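4.2 The room we ended up working in

I should say something about the room, because it shaped the study more than I expected when I wrote the plan. Back in May I had us down for a proper lab with a dropped ceiling and carpet tiles. What we got was a big, hard, bright space at the Pellumau site, with brick at the back and metal decking overhead, and once I'd spent a morning in there I stopped wishing for the other one. People work in rooms like this all the time (workshops, converted stores, the back ends of schools), and most of the comfort studies I read before starting were done in offices where everything above head height is hidden behind a tile.

My question for this part was simple enough. When people do close work with their hands, standing up and bending over a surface, how much do they notice the room around them? And which bits of it do they bring up without being asked? I kept a notebook open the whole time and wrote down remarks as they came, which gave me 3666 words of pretty messy notes by the end of June 2018. I sorted them afterward using the Rorkirix sheet described in Section 3, and then sorted them again a week later to see if I agreed with myself. Mostly I did. The trouble was always with remarks like "it's a bit much in here," which could be light or noise or just the time of day.

The light came up first, and it kept coming up. There's daylight from the side and fluorescent light from overhead, and the two don't match. Anyone leaning over their work throws a shadow from one and gets it filled in by the other, so the shadows have soft double edges. A couple of people loved that and said they could see fine detail without tilting anything. Others kept shifting their feet, trying to find the spot where their own head was out of the way. I tried it myself for 50 minutes and I'm firmly with the foot-shifters!

Sound was second. Brick and bare metal bounce everything back at you, so a dropped tool is a real event. I'd planned to play the Farah recordings at a low level during the second half of each session, but I gave up on that after the first day (you couldn't tell what was the recording and what was the corridor). That's a loss, and it means the sound results in Section 5 lean on remarks alone.

Then there's the ceiling, which surprised me. I had no category for it on my sheet at all. People liked it. They liked seeing the pipes and the beams, and one person told me a room feels more honest when you can see how it's put together. I'm not sure I'd go that far, but I did add a fourth category after that, so the sheet now runs to 4 headings: light, sound, surfaces and overhead. The brick went under surfaces. It has darker bricks set back here and there in no pattern I could find, and it got more friendly comments than anything else at eye level.

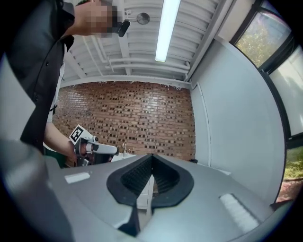

Figure 3. Close work in the study room, with the brick wall and the exposed ceiling behind.

I went back and forth on whether posture belonged in this section or the next one, and I've put it here because people tied it to the room so often. When the light annoyed them they leaned further in, and when they leaned further in they complained about their necks. The Eno guidance I followed asks for a break every 30 minutes. I stuck to it, though most people wanted to keep going, and a few carried on talking about the ceiling right through the break. Those remarks are in the count too. I did wonder about leaving them out, but they were some of the clearest ones I got, and I've marked them with a small b in the table so readers can drop them if they'd like to.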